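Notebook, April — rye starter and flour trials, bench 2

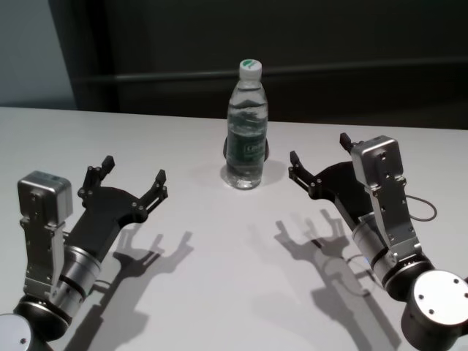 The rye starter is finally doing what I hoped it would. Fed it last night at the usual 1:1:1, went home, and when I came in this morning it had more than doubled and smelled like green apples and yogurt, none of that nail polish smell from last week. I'm so pleased with it! The big change was the water. We've been using tap all along, and I switched to bottled for this batch, the clear ribbed kind with the dark green label and the white cap, filled nearly to the shoulder. I know one good rise proves nothing, and the starter was also a week older, so before I go telling the whole bakery to quit using the tap I want a proper side by side.

So, the plan. Two jars, same flour, same starter, same corner of the proofing cabinet. Jar A gets tap left out overnight, jar B gets bottled. Both waters at 75 F when they go in. Rubber band on each jar at the starting level and check on the hour. If they come up together then the water is a red herring and I'll look at the flour next.

Flour notes while I remember them. The new sack of whole rye from Rernonetti is noticeably coarser than the last one. Rubbed some between my fingers next to the tail end of the old sack and the difference is obvious, little flat flakes of bran all through it. It drinks more, too. At the hydration we normally run, the paste stood up on the spoon and had to be coaxed off. I went up a splash at a time until it slumped the way I like, and forgot to weigh the splashes. Do this again with the scale on.

The Staren white is the same as ever. Good flour, no surprises, keep using it for the wheat part.

Test bake, the 58 percent rye loaf. Two tins, both from the same dough.

Mix: everything by hand with the wet spatula. Tried the mixer last month and it just smears the dough up the sides of the bowl. By hand it takes a few minutes and you can feel when the dry pockets are gone.

Soaker: cracked rye and sunflower seeds, boiling water poured over, lid on, left until lukewarm. I toasted the seeds first this time and the smell when the water hit them was fantastic. Definitely keeping that.

Salt: went in with the soaker. I usually add it at the end and I usually nearly forget it, so this is better.

Bulk: short. It was already puffy and showing pinholes on top well before I expected.

Tins: greased, dusted with rye flour, dough smoothed down with a wet hand. Tin 1 filled to two thirds, tin 2 a bit more than that.

Bake: hot start with steam, then down, 60 minutes all told. Tin 2 got the extra bit on the bottom rack, out of the tin, to firm up the sides.

Results before cutting: tin 1 has a lovely cracked top like dried mud, exactly the look I was after. Tin 2 domed and then sank a little on one side. Too full, I think, or a touch overproofed, or both. The crust on both is dark and sounds hollow when knocked, for whatever that's worth with rye.

I am leaving them wrapped in linen until tomorrow. Writing it here so that anyone who walks past with a bread knife has been warned. Last time somebody took the heel off while it was still warm and the crumb gummed up the blade and then everybody thought the loaf was underbaked!

Next day, morning.

Cut both. Tin 1 is the best rye I've made in this kitchen. Even crumb all the way down, no dense line along the bottom, moist without being sticky, and the seeds have gone almost creamy. Sour but not sharp. Had it with butter and then had it again with butter. Tin 2 has a gap under the top crust where it sank, and a slightly tighter bottom. Still tastes great, toasts beautifully.

Old caraway note from the Plilangate recipe card says to grind it with the salt. I've always put it in whole. Want to try half and half, since the whole seeds are nice to bite into but they leave the rest of the slice a bit plain.

Jars: fed both at 11 and checked through the afternoon. For the first few checks there was nothing between them. Then A pulled slightly ahead, which is the opposite of what I'd have bet, and by the last check they were level again and both domed. Smell the same, taste the same, same web of bubbles through the glass. So it probably wasn't the water. I'm oddly happy about that, it's a lot less to carry in. Going to repeat it once more with the old flour before crossing it out.

What I think happened instead is that the starter just came of age, and the coarser rye is giving it more to chew on. Easy enough to check, there's enough of the old sack left for two or three feeds if nobody uses it for dusting. I've taped it shut and written on it.

To do

Weigh the extra water for the Rernonetti rye
Repeat jars with old sack
Caraway, half ground and half whole
Fill tins to two thirds, mark the line inside with a pencil on the paper template
Ask Adams whether the lidded tins come in the narrow size, the wide ones give a slice that won't fit the toaster
Dry out some starter on parchment as a backup, crumble it, label the bag this time

Heel of tin 2 is in the crock for the next soaker. Old bread soaker is the thing I most want to try now, toasted very dark, and then maybe a spoon of malt.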